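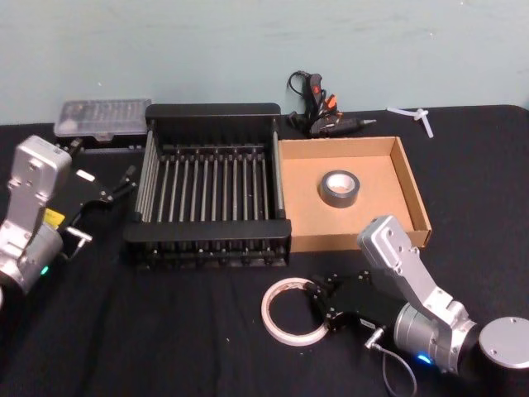
Tape, glue gun and storage case on the black cloth.

Kurnuletti Household Words, data card

This data set is a list of 2,499 short labels which people wrote on boxes, drawers and jars at home. Each label has the original text, the language and an English translation. It is made for the study of spelling and of short forms, such as "misc. cabels" or "xmas lights OLD".

What is inside

The file labels.csv has one row for each label. The column "text" keeps all the mistakes of the writer, so please do not correct them. The column "room" is empty in 80 rows, where the writer did not tell us the room. 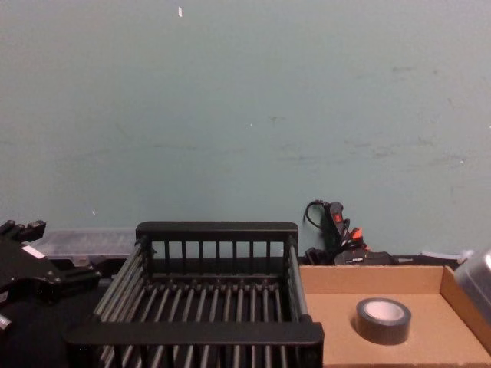 Clear plastic container against the wall.

How the labels were collected

We asked families in Fusine to copy their labels into a paper form in June. Dumisani Gumede typed the forms and I checked 400 of them a second time. Names of children and telephone numbers were removed.
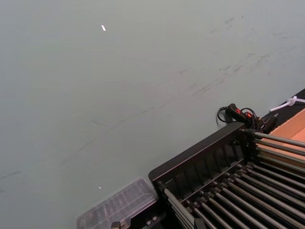
Where two labels had the same text, both were kept, but the second one has the value "yes" in the column "repeat". Labels printed by a shop were left out.

Known problems

Handwriting was sometimes difficult to read. In these places we put a question mark in square brackets. Kitchen words are much more frequent than garden words.
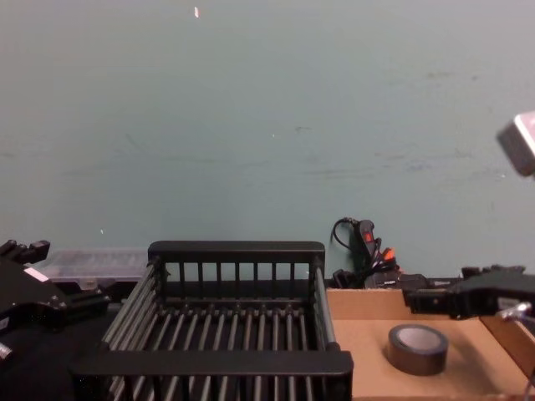 Photo: Wijesinghe / Flosoneo

Use and contact

You may use the data for teaching and research if you name the source. Corrections can be sent to Dumisani Gumede with the row number.

Last change: August 12, 2026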